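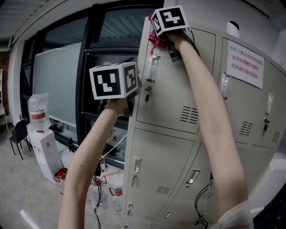

Both grippers at the upper locker door, right jaws at the ribbon.

October 18, 2024

The right gripper lost tracking again at the top of the lockers, and I now know why. I'm writing it down before I forget which log was which.

The symptom first. With both hands low, the pose stream from the two marker cubes is clean. Once the right hand goes up to the top edge of a door, its pose flips. The position stays within a few millimeters of where it should be, but the orientation swings by nearly 30 degrees for a handful of samples, then swings back. Played through the arm, that becomes a fast wrist twist next to a metal door. The force limit caught it and stopped the arm. It should never have come to that.

My first guess was the cable. The leads come off the top of the right gripper and run down across the hand, and I assumed a connector was pulling when the arm was fully extended. Chiamaka Balogun swapped the cable and taped the connector down. The fault came back on the next attempt. A loose connector would also give dropped samples, and the log had none. Every sample was present with a valid timestamp and a wrong angle.

The second guess was the calibration file for the cube. I measured it again. It was fine.

The real cause is the old planar pose ambiguity. When a square marker is seen nearly face on, or is small in the view, two orientations fit its corners almost equally well. With two faces of the cube in view, the solver has enough to choose between them. Near the top of the door the second face turns away, its detection falls under the confidence threshold, and the solver is left with one square. Vorkia, our tracking package, then picks whichever answer has the lower reprojection error on that sample. It has no memory of the previous one. The left hand rarely shows the problem in this task because it stays lower.

I had read about this and still lost 4 days to the cable.

Changes so far:

Single-face poses are now checked against the last good two-face pose. If the angle differs by more than 20 degrees, the sample is marked invalid.

After 7 invalid samples in a row, playback holds position and waits for a person to clear it.

The wrist speed limit is set in the arm controller as well, so a bad file can't get past it.

Asabe Afolabi ran the old recordings through the new check and it flagged all the flips I had marked by hand, plus two I had missed. It also rejects some good samples when the hand turns quickly. I can live with that until December, when the threshold gets a proper look.

Still open: whether to tilt the cube mount on the right gripper so that two faces stay in view at full reach. Hauwa Bashir has a drawing. It adds height, and I want to check the clearance at the door handles before we print one.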